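22 Dec 2019

Bench notes, back half of the shop. Long entry because I finally got a whole afternoon on the aluminum and I want it written down while it's fresh.

Started with the brush, dry, no solvent. I had been dreading this job since June and it was a pleasure! The channels hold a lot more than you'd guess from standing over them. Mostly sawdust packed down with old wax, plus a few curls of aluminum that must go back to the Camargo bracket job. Soft brass brush first along the grooves, always lengthwise, then the vacuum with the narrow nozzle, then a rag over a putty knife to get into the corners of the steps. The rag on the knife is the best thing I tried all day. You can feel the step edges through it and you know right away when there's still something stuck.

Then the wipe-down. I tried the Silto cleaner on the left end and plain alcohol on the right end to compare. Silto is slower to flash off but it lifts the wax without smearing it around, and I only had to go over it once. Alcohol needed 2 passes and still left a gray haze in the shallow groove. Both ends looked the same by the time I was through, so use what's on the shelf, but I'd reach for the Silto if there's wax.

Glare is going to be a thing now that the metal is clean. With the overheads on full, the raised rail section throws so much light back that the fine lines wash out. I gave up trying to sight along it from the front. Moving a desk lamp down low at the end, with the overheads off, brought every ridge up sharp, and I found two burrs that way that I'd run my palm past a dozen times. Dressed them with the fine stone, a few light strokes, done.

Next, the wood. I want a stop block that sits flat on the metal and can be shifted without marking it. The piece I picked is from the offcut bin, stained dark in places, and I have no idea what species it is (smells a bit like cinnamon when you sand it, which made the whole bench nice to work at). One corner gets tape so it doesn't catch. I lined the long edge up with the grooves by eye and checked it after with the square.

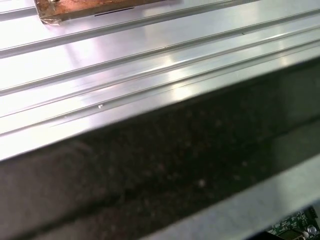

Tape on bare wood lets go by spring, according to the note left in the margin of my draft: the adhesive grabs the dust and not the grain, and a coat of shellac under it would buy a whole season. Good point, and I had not thought of it. I'll seal the next one before taping. The same note asks whether the block should be wood at all when there's a bin full of plastic offcuts. I like wood here. It's kind to the aluminum, it can be planed to fit in a minute, and if it gets chewed up I throw it out and make another one.

There's still a tiny pale speck on the raised section, left of center. I haven't decided if it's a bit of debris that's bonded on or something that belongs there. Will put the loupe on it before I go at it with anything hard. If it comes off with a fingernail, great.

Flatness: laid the 900 mm straightedge along the ridges and tried to get a feeler under it. Nothing would go at the left end. Toward the right I got the thinnest leaf in with a little persuasion, over a stretch as long as my hand. That's far better than I expected for a piece that came out of the Rirnmont clear-out with no history attached. For the kind of layout work we do it's more than good enough, and I'm really happy with it.

Rub test on the block: slid it back and forth 11 times over a clean patch, wiped, looked with the low lamp. No scratches I could find. Did the same with a raw corner from another offcut and got a faint line, which rubbed out with a thumb and a bit of polish. So the tape does earn its place, shellac or no shellac.

To do:
Loupe on the speck.
Shellac a second block, let it cure overnight, tape, repeat the rub test.
Order more of the narrow tape, the Nurnmont one if they still carry it. The roll is nearly down to the core.
Try paste wax on a short length of the groove and see if sawdust sticks to it more or less than to bare metal. My bet is more.
Find a permanent spot for the low lamp. A clamp on the shelf upright might do it, if the cord reaches.

Brass brush is back in the drawer with the stones. Please don't use it on steel, it picks up rust and then it's no good for this.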